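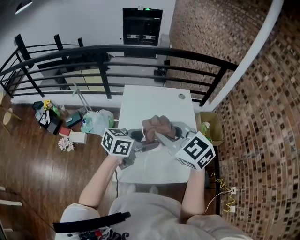 Provlow Tabletop Cloth Handling: Data Card

Summary

Provlow is a collection of short recordings of small soft articles being handled on a table. The articles are the kind left over at the end of a laundry sort: gloves, dusters, dishcloths and single socks. The collection supports the study of how such pieces are picked up, turned, flattened and folded. It is maintained by the Herkport office of Koo.

Setting

Recordings are made on the upper floor at Herkport, at a white rectangular table beside the black metal railing. The curved brick wall stands on the right as seen from the chair. The person handling the articles remains seated throughout. Overhead lighting is left as found.

Table preparation

The tabletop is cleared of cups, papers and personal items before each session. Articles waiting their turn are kept off the table. The cable grommet in the far corner is left uncovered, and articles should not be folded over it.

Articles

Each article is entered in the list by type, main color and condition at the start. Three conditions are used:

flat — the article lies open with no part doubled over
folded — at least one deliberate fold is present
crumpled — the article is bunched, and its outline does not show its type

Crumpled articles that could be read as either a glove or a cloth are entered as "soft, other" until the type has been checked by hand. Brown and gray pieces account for most entries of this kind.

Sessions

A session covers 10 articles and lasts no more than 20 minutes. Each article is handled twice, with a return to its starting condition between attempts. Articles are laundered after every second session, without fabric softener.

Known limitations

Large items such as towels and bedding are not included. Fabric weight was not measured before March, and the field is blank in earlier entries. Leather and rubber gloves were withdrawn.

Contacts

Article list and corrections: Olga Sampaio
Sessions and table setup: Lourenço Falcão

Card last revised 12 Feb 2020.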